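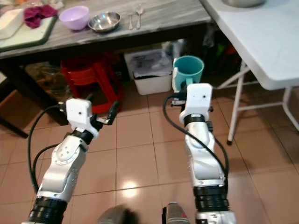

# Tile floors in the Sedgwick building: grout and sealing

**Posted by: sedgwick_lettings**

The residents' association at Sedgwick has asked for a common position on the care of ceramic floor tiles in the ground-floor flats. The building dates from 1905, though the tiles are much newer. Several households report that their grout has darkened unevenly. Our present guidance recommends a mild detergent weekly and a penetrating sealer every 3 years. Comments are invited before the guidance is reissued in May.

**Reply from: studau_maintenance**

We manage 59 flats at Studau and would advise against a fixed interval for sealing. Grout in a hallway wears far more quickly than grout beneath a bed. Our practice is to place a few drops of water on the joint. Where the water soaks in within a minute, the joint is cleaned, left to dry and sealed again.

**Reply from: rinow_housing**

With respect, the water test is unreliable in the hands of tenants. At Rinow we received nearly as many interpretations of "soaks in" as we had households. A fixed date is easier to administer and may be written into the tenancy handbook.

> Our present guidance recommends a mild detergent weekly

We would ask that the wording exclude vinegar expressly. Tenants continue to use it, and it attacks cement-based grout.

**Reply from: studau_maintenance**

The point on vinegar is accepted. On intervals we must disagree. Sealing a joint that does not require it leaves a haze on the tile, and removing that haze cost us more last year than the sealer itself.

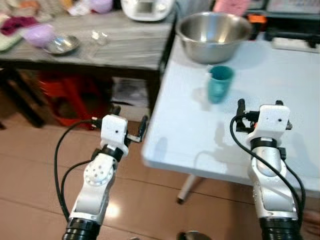

The haze is most stubborn on matt tiles. Any surplus should be wiped away within 7 minutes, or sooner if the product label says so.

**Reply from: vorkotetti_office**

Vorkotetti uses epoxy grout in kitchens, which does not need sealing at all. The guidance should state which type it concerns.

**Reply from: sedgwick_lettings**

Noted with thanks. The grout in question is cement-based throughout. The revised draft will exclude vinegar and offer the water test as an alternative where staff carry it out – the fixed interval will remain for all other flats. Further comments will be accepted until Friday.

**Reply from: rinow_housing**

We can support that wording.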